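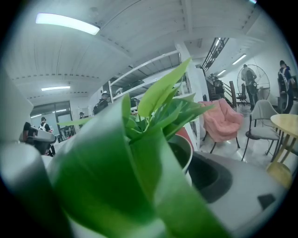

I finally finished the third draft of our rules for hand-held gripper sessions, and I am way more excited about it than a grown adult should be about two pages of text!

Some background. When we started recording grasps in May, our rulebook was one line in a chat channel: "be careful and label your stuff." We got 233 recordings that way. I went back through them last month and had to throw out so many that I stopped for a long coffee. Bad names, dirty lenses, grips that started before the recording did.

So now we have real rules, and these are the ones I like best.

Wipe the lens before every batch. A batch is 12 recordings, no more, and then you put the tool down and rest your wrist.

Begin with the fingers fully open and hold still until the recording light comes on. End the same way.

People come first. If you record in a shared room, put a sign at each entrance and tell whoever is already inside. Anyone can ask to be left out, and they don't have to say why. Faces get blurred before the files leave the recording laptop (this one used to be "when we have time," and I'm so glad it isn't anymore).

Keep the failed grasps. Mark them as failed and move on. Please don't redo one until it looks pretty!

Stay off the stairs while you're holding the tool. Your eyes are on the fingers and your feet are on their own.

Plants are fine to touch, real or fake, but write down which. A stiff plastic leaf and a living one bend in very different ways, and I can't always tell later from the video. I borrowed that rule from the Leltell handbook, which has a great chapter on labeling soft things.

What I still can't settle is file names. Unier wants the date first, Vekico wants the object first, and I've changed my mind twice this week. We're aiming for 400 clean recordings in the next round, so I need to pick one soon. If your group has a naming rule you love, send it over and I'll try it on a batch of 30 files.

Posted 10 October 2021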